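News from the Back Bench: the tidy-up arm learns its way around a couch

Those of you who drop into the Plevotstead workshop in the evenings will have heard Mercedes Mamani talking about the couch. She has been talking about it since February, and I promised her a proper write-up as soon as the thing had a name. It has one now. It's called Jeten, and I'm told it is pronounced however you like.

Jeten is a home tidying project. The idea came from Mercedes's own living room, where everything that has ever gone missing has been found on the sofa (she says the record is a library book, two remotes and a set of measuring spoons, all in one weekend). She wanted an arm that could pick small things up off the seat and set them down again where a person would look for them. We don't have an arm like that in the shop, and at the prices they go for we won't any time soon, so she and Arben Lazarević have been doing the whole first stage in simulation, on the old desktop by the window. The fan on that machine has a lot to say for itself when the lights and shadows are switched on, and I'd like to thank everyone at the soldering table for putting up with it!

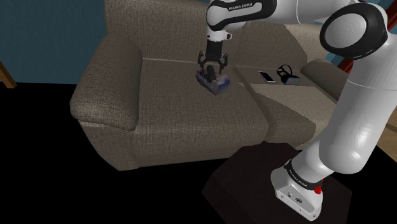
Arben did the room. He is a patient man, and he spent a good part of the spring on upholstery alone, going back and forth over how coarse the weave ought to be and how far the armrests should roll. I teased him about it until he explained that a camera close to the seat sees almost nothing except fabric, so if the fabric is a flat gray smear then the software has very little to hang on to. I've stopped teasing him. The floor can wait, he says, and I believe him, although I do hope he puts one in before he shows it to his mother.

Mercedes has the harder half, or at least the half with more muttering in it. Her first round was 200 tries at picking up one thing and putting it back down, and she tells me 80 of them ended the way she wanted. The rest were a mixed bag. A good many were grips that closed too early and nudged the object along the cushion, and there was one bad afternoon when the arm was perfectly polite and precise and a hand's width off to the side every single time. That was a mistake in where she had told it the base was standing, and she found it over a sandwich. Since then she has changed the approach so the fingers come down more slowly near the seat, and she has been adding other things to the cushions so that the arm has to choose its way past them. Phones are a nuisance, apparently. They lie so flat that it's easy to forget they're there until you've planned a path right across one. 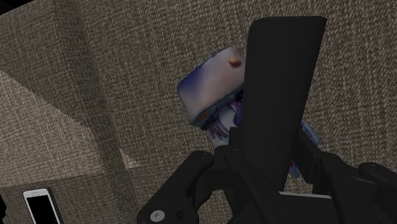 Round things have been her project this month. A boxy object more or less tells you where to hold it, Mercedes says, and a round one will turn in the fingers if you take it a little off center. She has been trying different grip heights and keeping notes in a green ledger that lives on the shelf over the desktop. Please don't use it for coffee orders. Somebody did, and for a short while we had a test run labeled "two oat milk, one plain."

The next round is going to be 500 tries, left to run overnight, with the starting spots shuffled each time. Lenuța Pană has offered to write the little script that sorts the results in the morning, and she could use a second pair of eyes from anyone who is comfortable with Python. It doesn't need to be an expert. She mostly wants someone to read it through and ask why.

After that we come to the part I'm looking forward to, which is building something we can touch. Nayeli Salinas has drawn up a small two-finger gripper that we could make on our own printers, with hobby servos and a bit of rubber mat on the fingertips, and she reckons the parts will come to 90 dollars. It won't lift much. It would let us check a few of the grip ideas on a real cushion, though, and Sandholm Upholstery has already said we can have a box of offcuts if someone will go and fetch it. I have the car most afternoons and am happy to drive, but I'd like company for the carrying.

If you'd like to see Jeten running, Mercedes is usually at the desktop from six o'clock, and she is very good about starting a run over for visitors. Bring a chair from the front room, as there are never enough at that end. Names for the script reading and the offcut trip can go on the sheet by the kettle.

Estrella Galindo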